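Search this site... Go

Garbage Collection Pauses: A Talk With the Maintainer of Clirkamen

Clirkamen is a small Java library that reuses byte buffers between requests. Its maintainer, who asked to appear without a name, started it after a payment service at Nivex began missing its response targets under load.

"The heap was fine," the maintainer said. "Total memory was fine. The service was creating a new buffer for every message, and the young generation filled up faster than anyone had planned for." Pauses reached 400 milliseconds at peak. The target was 7.

The first attempt was to raise the heap size. It made the pauses less frequent and longer. "You have to look at the allocation rate first – megabytes per second, not megabytes," the maintainer said. "Most teams have a graph of the second one only."
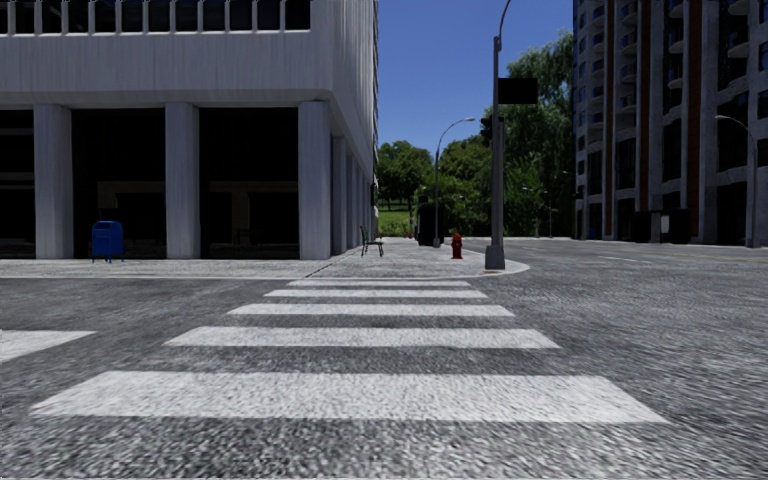

The library keeps buffers in a fixed array, with one array per thread. A call to acquire() returns a free buffer or creates one if the array is empty. A call to release() puts it back. No locks are taken on the normal path. The default limit is 1,000 buffers per thread, a number the maintainer now considers too high.

"It should be 600 or less. I left it alone so that existing users would not see a change in a minor version."

Asked about the risks, the maintainer named double release. If the same buffer is returned twice, two callers can later hold it and write over each other. Debug mode sets a flag on each buffer and throws an IllegalStateException on the second call. It is off by default.

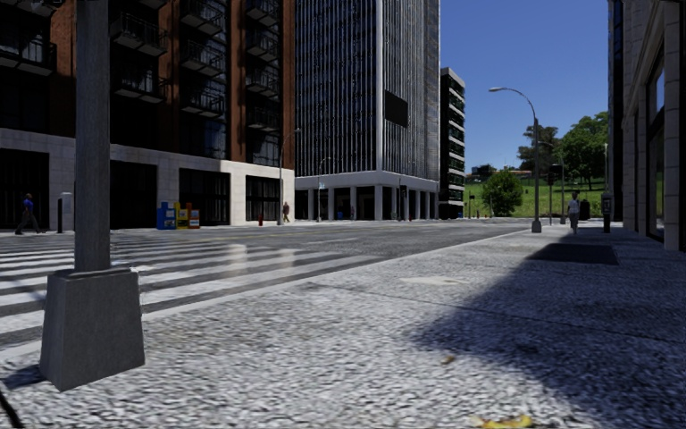
Evangelista objected on the project's mailing list that a check of one boolean costs almost nothing and should be on in production too. The maintainer agrees in part. The flag is cheap to read, but it must be volatile if buffers move between threads, and that cost does show up in the benchmarks.

Version 2 will split the two cases. Buffers that stay on one thread get the check always. Shared ones get it on request. A build for testing is planned for November.

Filed under: Java > Performance > Memory

Comments (3)

Fukside
Does this work with direct buffers or only heap ones?

pooled_again
Both, but you pass a factory for direct. It's in the readme under Setup.

mk
We dropped pooling after moving to a newer collector. Measure before adding this.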